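Opinion | Medical Societies

Small specialty societies should publish their early minutes, all of them, including the dull ones. I have spent most of this year reading the papers of a regional pathology club that started in Mirkport with 11 members, and the dull ones are where I learned the most.

The official history gives the founding to Marlene Honorato. The minutes give a fair share of it to Kojo Kyei, a laboratory technician who cut the sections, kept the slide index and wrote to the hospitals asking for cases. He was never listed as a member — the rules admitted physicians only.

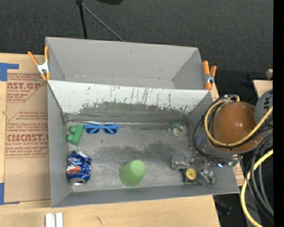

Who should pay for the scanning? The society should, out of dues. The club's whole run comes to more than 1000 pages, and a part-time archivist could get through it in 5 months.

Érica Evangelista, the current secretary, worries about privacy. Case discussions from the early years do name patients, and those lines have to be blacked out before anything goes online. That is slow work, but it is ordinary work, and hospital archives do it every day.

I would start with the first four years, when the members were still arguing over who could join. Those pages are in a cabinet in the Vasconcelos reading room, and the paper is getting brittle.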